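We use cookies to remember your settings. By continuing to browse you accept our cookie policy.

Washing and storing football kit at home

Match shirts are almost always polyester, and polyester fails in predictable ways. The fabric itself outlasts most careers. Printed numbers, heat-pressed badges and elastic go first, and nearly all of that damage is done by heat.

Before the wash

Knock dried mud off outdoors with a stiff brush. Wet mud should be left to dry first; brushing it wet pushes the clay into the knit. Turn shirts inside out, close any zippers and unroll the socks. A rolled sock comes out of the machine with a ring of grit still in it.

Grass stains need treatment before detergent. Work in a little liquid enzyme cleaner with a fingertip, leave it for 7 minutes, then rinse cold. Chlorine bleach is not suitable for colored kit and will yellow some white polyester.

The wash

Use a cold or cool cycle with a moderate spin. Measure the detergent. Excess soap stays in the fibers, holds body oil and is the usual cause of a shirt that smells again ten minutes into the warm-up. Skip fabric softener, which coats the yarn and slows wicking.

For a full squad load, split the kit into 2 washes – shirts in one, shorts and socks in the other. Hook-and-loop straps on shin guards will snag a jersey knit, so wash guards by hand.

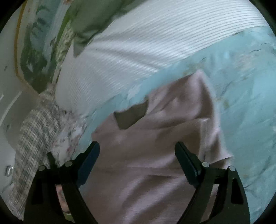 Can a shirt with a printed number go in the dryer?
Air drying is safer. Dryer heat softens the adhesive under the print, and the edges begin to lift. Hang the shirt inside out, in shade, from the hem.

Goalkeeper gloves

Rinse in lukewarm water until it runs clear, press the water out between the palms and dry at room temperature. Do not wring them. Latex left on a radiator goes brittle and cracks along the finger seams. Store gloves slightly damp, palms apart.

Off-season storage

Wash everything once more before it is put away, including items that look clean. Fold shirts around the print, with a sheet of plain paper between front and back if both are printed. Cotton bags are preferable to sealed plastic – any remaining moisture needs somewhere to go. Check the contents in March, before preseason orders close, and replace perished sock elastic then.

Contact | Copyright Sarnby Home & Kit | Back to top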